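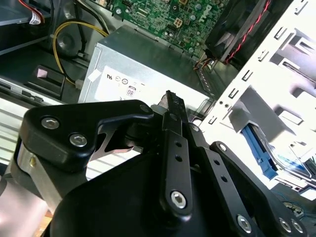

Wrist view only: enough for demos?
Onni Ruotsalainen
I'm recording PC disassembly demos with the wrist view as the only input. 90 episodes so far, policy stalls near the drive bay. Record more, or add a fixed view?
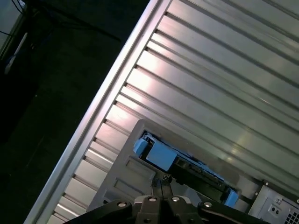 Fingertips just below the connector strip, blue module in the bay

Geum-ok Hong
Add the fixed view. The ribbed panel glares at close range and the gripper hides part of the work. Vary the start pose too – 8 poses did it for us on Teller.

Jamie Penrose
More data. Always more data.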